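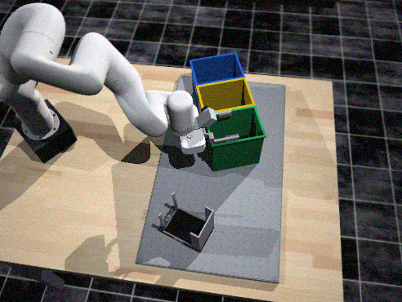 # Tuning week for the bin cell at Prestport

I've been in the Prestport lab since Monday, and it's all setup on the simulated arm — three bins in a row (blue, yellow, green), one gray mat, one very patient Iara Tapia. She's rebuilding the grip settings from scratch, and I get to watch and ask dumb questions!
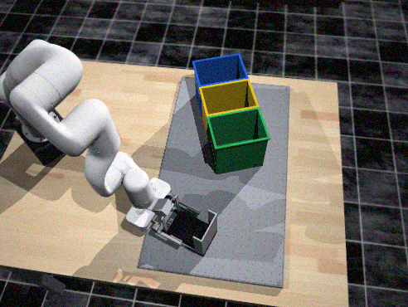

Her rule is to change one number, then go again. The finger force limit came down to 12 and the approach speed is at 40 percent, both saved under config 1501 if you're on the Hinojosa side and want to copy them.

Well plates get their own profile, with the fingers closing on the two sides.

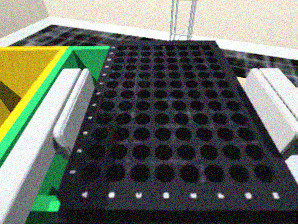

Domingo Cabral wants 2000 clean cycles logged before he'll sign off on anything, so the nightly runs start at Zurunbridge next. I'll post the logs when I have them.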